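Tanabe two-tier rotating spice rack: review after two months

Posted 2025-07-15

I bought this in May from the homewares shop in Stetville to replace a wire shelf that had rusted along one side. It cost more than I planned to spend, but the wire shelf had been cheap and I didn't want to go through that again. The colour choices were white or grey. I took the white.

Assembly was simple. The upper tier lifts onto the lower one and locks with a quarter turn. The instructions show the turn going the wrong way, so if it feels stuck, try the other direction before you force it.

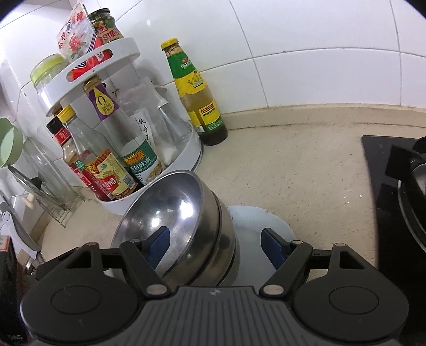

My main worry was height, as most racks of this type are made for small spice jars and I keep very few of those. I cook mostly Chinese food at home and need space for bottles. The lower tier takes the black vinegar and the seasoned soy for steamed fish with no trouble, and I can still fit a paper packet in with them. Jars go on top, along with the bags that won't stand up anywhere else. The big bottle with the yellow cap stays on the bench beside the rack, against the tiles. That one was never going to fit and I don't hold it against the product.

The turning action is smooth when the weight is even. If all the full bottles end up on one side it drags a bit and makes a low grinding sound. Moving one bottle across fixes it. The box says it holds up to 4 kg per tier, which I haven't tested and don't intend to.

The cut-out in the upper tier is meant as a handle. It's comfortable enough for lifting the rack when it's nearly empty – I wouldn't carry it loaded. It also lets you see what is sitting behind it, handy when you're after a particular packet.

Cleaning is the weak point. Soy drips collect in the join under the lower tier, and you have to take the whole thing apart to get at them. I do this every couple of weeks. The white finish wipes clean with warm water and dish soap, though vinegar left overnight needed a second go.
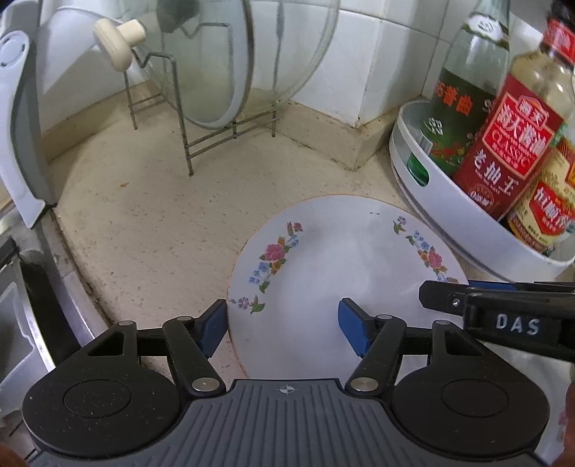
I also looked at the Danda version before buying. It has a deeper lip, so bottles are less likely to tip, but it only comes in one tier and takes up more of the bench. With a small kitchen I'd sooner go up than out. The Tarnine one was cheaper again and wobbled on the display stand, so I left it there.

Would I buy it again? Yes, at the sale price. At full price I'd want a removable tray in the bottom to catch the drips.

Rating: 4 out of 5. Spare feet are sold separately, and I'd order a set with the rack if your benchtop is slippery.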